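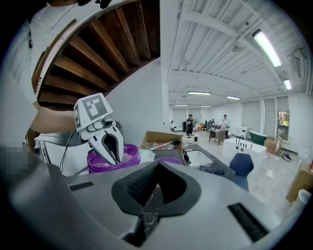

The Palace Is Delighted

The statement from Falus came in at lunch, and by the time I had put down my sandwich Kanyarat Saengthong was standing at my desk with it printed out. She prints everything. She says a lie looks different on paper.

"The Princess and her husband are delighted," she read. "When have they ever not been delighted?"

"When the dog died."

"They were saddened. Then they were delighted with the new dog."

I had been on the royal desk at Vikent for 15 years, which is a long time to write about people who have never once said anything to you. The statement said the Princess was expecting, that the baby was due in the summer, that the family would spend the holidays quietly at Jandwood and asked for privacy. It was dated 16 December 2021. It did not say how far along she was, and it did not explain why a family that wanted privacy had sent it to every newsroom in the country.

"You don't believe it," Kanyarat said.

"I believe she's having a baby. I don't believe the rest."

"What rest? It's one paragraph."

I told her to read it again. The Prince, who had moved his clothes into the Lozano hotel in the fall, was mentioned by title only. The old Queen was "overjoyed," and she is a woman who, at her own coronation lunch, was heard to ask what time it ended. And there was the line about Jandwood. Every winter of my working life they had gone to the mountains and let us take the same picture of them in the same hats. Now they were going to a damp house at the end of a long private road, with a wall around it.

"Maybe she can't ski," said Kanyarat. "Maybe that's all it is."

Maybe. I wrote the story the way they wanted it. I used the word "couple." I looked up the line of succession and put the baby in it, behind a cousin who sells boats. My editor added an exclamation point to the headline and asked if I could get somebody close to the family to say it was a fresh start.

Somebody close to the family is a man who used to cut the Prince's hair. I didn't call him.

I drove out to Jandwood instead, mostly so I could say I had. There was a photographer at the gate already, asleep in his car with his mouth open. The house was out of sight behind the trees. A van went in with groceries. A van came out. I ate crackers and thought about my mother, who kept a scrapbook of that family until the day she went into the hospital, and who told me when I got this job that I must be sure to tell her what they were really like.

I never did find out. I used to make things up for her. I said the Queen was funny.

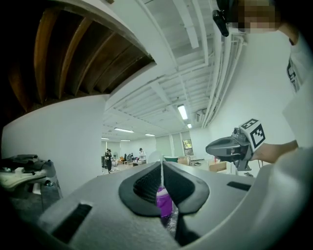
A bit of bright purple between two black pads.

Toward evening a woman in a green raincoat came walking down the drive on the inside of the gate. She had a flashlight, and she was looking for something along the edge of the gravel, going slowly, bending down, going on. I thought she was staff. I got out to stretch my legs and said good evening through the bars.

"Are you the press?" she said.

"Fitriani Sopacua. Vikent."

"Oh, yes. You wrote that I was radiant."

I have seen that face on mugs. It took me far too long to place it without the lighting.

"I write that about everyone," I said.

"I know. I checked. You said it about the boat cousin." She pointed the flashlight at my shoes, then at the sleeping photographer, and kept it there for a moment. "I've dropped an earring. It's not a good one. If you say it was my grandmother's I'll be very annoyed."

"Is it true?" I asked. "That you're delighted?"

She thought it over, or she was trained to look as if she did. I went back and forth on that for most of the drive home.

"I'm 99 percent sure I want soup," she said. "You can have that."

She said good night and went back up the drive. The light swung from side to side until the trees got in the way of it.

Kanyarat didn't believe a word. She sat on the corner of my desk the next morning and made me tell it again, and asked what kind of earring, and whether a princess looks for her own earrings, and why there wasn't a picture when there was a photographer 3 steps away.

"He was asleep."

"Of course he was."

"You think I made it up?"

"I think you've been doing this a long time," she said.

My editor wanted a follow-up for January, something warm, a hundred ways to get the Jandwood look. I said fine. I opened a new file and typed that the Princess had been seen on the grounds in good spirits. Then I took out "in good spirits" and sat there. A source close to the family, I wrote, confirmed that there would be soup.

They cut it for space.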